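29 Mar 2019

# Hundirari bench kit - hire notes and data card

Hundirari is the insertion-and-removal kit we had on loan from Sheehan. You get one arm, one gripper, a wrist camera, a fixture plate and a manual that has plainly been translated twice, the second time by somebody in a hurry.

## What's in the set

- 1,323 episodes of flat parts going into slots and coming out again
- 89 marked `fail`, kept in on purpose
- 600 held back for testing
- 4 operators, one of whom pressed `save` before `start` for a whole morning

## Setting up

1. Bolt the plate to the slatted panel. Grey plastic against bare aluminium slides about until the last bolt is in, so leave the swearing until then.
2. Run `home` before `calibrate`. The manual gives these the other way round.
3. Blow out the gaps between the slats. Things collect there.

## Known faults

- Small print on the parts is not readable from the wrist view. Don't buy this kit to read labels.
- The gripper hides part of whatever it is holding. Sheehan's sales page calls the view "unobstructed" - a bold word.
- Timestamps drift if the laptop sleeps.

## Would we hire it again?

Yes, grudgingly. The Zomunden kit costs less and has the better manual, but its gripper shuts like a car boot. Skoltach never answered our email.

Corrections go to Anong Klinhom, who also holds the spare bolts and would like the other ones back. 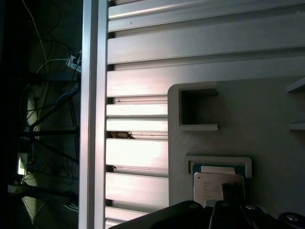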